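Search this blog
Search
Filed under: Home & Hearth, Sleep, Long Rambles

Monday, January 27, 2020

The Great Winter Bedroom Experiment, Part Two

Well, we made it through most of January with the thermostat turned down at night, and I promised back in December that I would report in, so I've made a pot of tea and here I am. For anyone new, the short version is that we live in an old two-story house in Handonwood with a furnace that is older than my marriage, and after last winter's bills I decided we were going to learn to sleep in a cold bedroom like our grandparents did. (My grandparents also had eleven cats, which I suspect did a lot of the work.)

The blue bedding is back on for the season, leaves and all, and I am always so happy to see it.

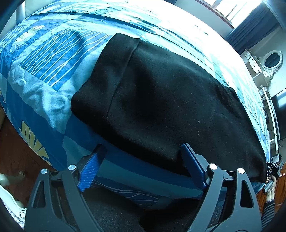
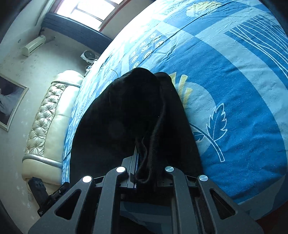
Rui Garcia wrote to me after Part One to say that I was going about the whole thing backwards, and that what I should be worrying about was underneath me. All the blankets in the world on top of you won't help, the letter went on, if the cold is coming up through the mattress, and anybody who has ever slept on a camp cot in October could have told me so. There was a good deal more, including some firm opinions on wool, and a postscript asking whether I had ever once in my life bled a radiator.

I had not! Ours have never given us trouble, but I appreciated the question.

I thought about that letter for a few days and then I went up to the linen closet and dug out the old wool blanket that used to live in the trunk of the car. It's scratchy as anything and it smells a little like a picnic from years ago, but I put it flat on top of the mattress, with the mattress pad over it and then the fitted sheet, and oh my goodness. The first night I woke up at two in the morning and stuck a foot out. I haven't voluntarily stuck a foot out of bed in winter since I was a teenager. So Rui was right, and I have written back to say so, and I expect to hear about it until spring.

Now, the heat itself. We used to leave it at 68 all night long, and in December I started nudging it down a degree at a time, hoping my husband wouldn't notice. He noticed on the second night. We had a talk about it, a nice one, and settled on 60, with the understanding that whoever gets up first turns it back up and puts the coffee on. That has mostly been him. I have gotten very good at lying still.

The part I had not planned for was the hallway. Our bedroom door has a gap under it that you could slide a library book through, and with the heat turned down the draft came along the floor every night like something out of a ghost story. I bought one of those foam things from Brarby that slips under the door with a tube on each side, and it lasted almost 90 minutes before it bunched up and jammed the door shut with me on the wrong side in my nightgown. It went back to the store. After that I sewed a plain old door snake out of a leg of corduroy and filled it with rice, and it has sat there doing its job ever since. You do have to remember to kick it out of the way in the dark. I'm still working on that.

I also tried a Vaser heating pad, the long kind that goes across the foot of the bed, and I have mixed feelings. It's lovely for the first 20 minutes. But then I get too warm and too lazy to reach down and switch it off, and I lie there arguing with myself. What I've gone back to is a hot water bottle, the rubber kind my mother used, wrapped in a dish towel and put in the bed half an hour before I get there. It cools off on its own schedule and asks nothing of me. If you're buying one, get the kind with the wide mouth. Filling a narrow one from a kettle is how I got the mark on my thumb.

A few of you asked about curtains. Yes, they help! We have the heavy ones from Robichaud that were in the dining room before we painted, and they're the wrong length by 6 inches, and I have decided I don't care. I draw them as soon as the sun goes off that side of the house. On the really cold nights you can put your hand behind them and feel what they're holding back.

As for the savings, I know that's what some of you came for. The gas bill covering most of December was lower than the one from the year before, though we also had a mild couple of weeks before Christmas and I was at my sister's for five days, so I don't want to make any grand claims. I'd like to see February before I start bragging. My husband has a spreadsheet. I have been asked not to touch the spreadsheet.

The sleeping, though - I am sleeping better than I have in years. I fall asleep faster and I don't wake up with that dry, papery throat. The mornings are hard, I won't lie, and I've taken to keeping my socks and robe under the covers down by my knees so they're warm when I need them. My daughter thinks this is the saddest thing she has ever heard. She lives in Tucson.

Next time I want to get into flannel sheets versus plain cotton, which I have stronger feelings about than I expected to, and I still owe you the oatmeal recipe from before the holidays. If you have a trick for keeping a cold nose warm without pulling the covers right over your head, please leave it in the comments. I've tried a scarf and it ended up around my ankles.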